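간접조명 색온도랑 커튼 문의드립니다 (거실)
생활·인테리어 게시판 > 질문
2018년 11월 3일 토요일
조회 2712 | 댓글 5

글쓴이: hoiyan_h
안녕하세요. Hoi-yan Hsiao라고 합니다. 한국어로 글을 쓰는 것은 아직 조금 어렵습니다. 틀린 표현이 있으면 이해해 주십시오.
저는 Clestley 단지로 3월에 이사했습니다. 거실 천장에 간접조명이 있는데, 지금은 노란 빛입니다. 남편은 4000K로 바꾸고 싶어 합니다. 저는 저녁에 노란 빛이 편합니다. 그리고 커튼은 얇은 것 한 겹만 있습니다. 암막 커튼을 추가해야 하는지도 궁금합니다.

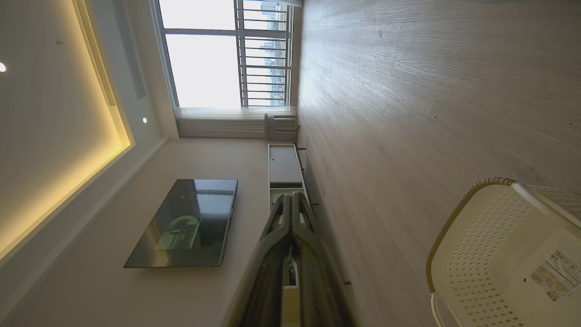 거실 천장 간접조명과 창가 쪽

낮에는 햇빛이 강해서 조명 색을 잘 비교할 수 없습니다. 경험이 있으신 분의 의견을 부탁드립니다.

댓글 1
단풍나무길
저라면 안 바꿉니다. 간접조명은 노란 게 제일 예뻐요. 주백색으로 바꿨다가 거실이 사무실 같아져서 한 달 만에 되돌렸습니다. 인건비만 두 번 나갔네요.

댓글 2
Caltport살아요
윗분 말씀에 동의 못 하겠습니다. 4000K가 사무실 같다는 건 밝기가 너무 세서 그래요. 저희는 Biltuvix 디밍 컨버터를 달고 밝기를 낮춰서 쓰는데 아이 숙제 봐줄 때 훨씬 낫습니다. 색온도만 가지고 얘기하면 답이 안 나옵니다.

댓글 3
hoiyan_h (글쓴이)
두 분 답변 감사합니다. 디밍은 생각하지 못했습니다. 한 가지 더 말씀드리면, 바닥은 밝은 나무 무늬이고 소파는 연한 회색과 겨자색입니다. 겨자색이 하얀 빛에서 초록색처럼 보일까 봐 걱정입니다.
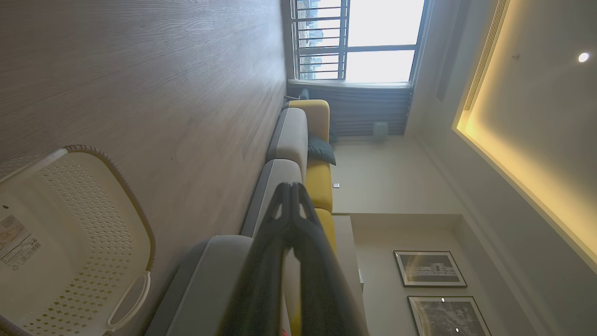

그래서 바꾸기 전에 샘플로 시험하고 싶은데, 한 줄만 따로 살 수 있는지 모르겠습니다. 관리사무소에 문의했더니 전기 기사님을 부르라고만 하셨습니다.

댓글 4
단풍나무길
겨자색이면 더더욱 노란빛이죠. 디밍도 좋지만 컨버터 호환 안 되면 깜빡거립니다. 윗분은 그 얘기는 쏙 빼셨네요.

댓글 5
Caltport살아요
깜빡이는 건 싼 제품 얘기고요. 글쓴이님, 연색성 수치부터 보세요. 색이 이상해 보이는 건 그쪽 영향이 큽니다. 샘플은 조명 가게 Pop에서 1미터씩 잘라 팝니다. 순서는 이렇게 하시면 됩니다.

1. 해가 진 뒤에 샘플을 켜 보세요. 소파 옆, 바닥 가까이에서도 색을 보시고요. 천장에서만 보면 모릅니다.

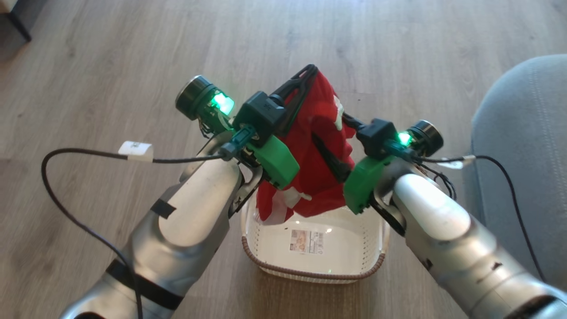
2. 커튼은 조명을 정한 다음에 고르세요. 얇은 커튼은 그대로 두고 암막은 레일을 하나 더 달아서 겹치면 됩니다. 레일 자리가 13센티는 나와야 두 겹이 서로 안 걸립니다.

3. 배선은 직접 만지지 마시고 차단기 내리는 것부터 기사님께 맡기세요.

덧붙임 (hoiyan_h)
자세한 설명에 감사드립니다. 남편과 샘플을 두 가지 사서 비교하기로 했습니다. 레일 자리는 오늘 저녁에 재 보겠습니다. 그런데 단풍나무길 님, 되돌리실 때 컨버터도 같이 교체하셨습니까?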